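I have never liked fake flowers. My grandmother kept a basket of them on top of the television, gray with dust, and I grew up thinking that was what they were for. So when every home site I read started telling me that artificial roses had gotten "so good you can't tell," I rolled my eyes and kept buying real ones.

Then I added up what I'd been spending. Since last October it came to $948, most of it on supermarket bunches that drooped before the weekend guests showed up. That is a stupid number for something I scrape into the compost.

I looked at 2 brands. Pullance has the nicer website and charges like it. Zovero is cheaper, and the reviews all sound as if the same person wrote them. Both promise "real touch" petals. I've handled plenty of real petals and I'm not sure the people who write this stuff have.
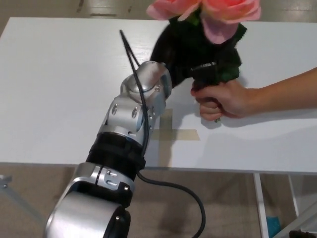
Pink was the color I worried about most. White fakes can pass from across a room, and dark red ones hide a lot, but pink tends to come out like bubble gum. What works better is a mix, salmon next to a paler pink, maybe something leaning mauve, because real roses never match that neatly either. A bit of green under the blooms helps too. Too much green and you're back on top of my grandmother's television.

I still don't buy the "can't tell" claim. From across a table, fine. Up close there's no smell, and anyone who leans in to sniff will know. The care advice is vague as well. Charbonneau, the little home store by the post office, told me to use a hair dryer on cool. The Zovero page says never to use a hair dryer. I'd try a soft paintbrush first, and I'd try it on the back.

Then there's price. Paying $30 for a bunch seems fair if it lasts through the winter. The big Pullance arrangement is $200, and for that I'd want it to water itself.

I'm not giving up real flowers. The peonies in the yard are free, and they smell like something. But for the gloomy months I might keep one pink bunch out, and put it in a closet before it gets a chance to turn gray.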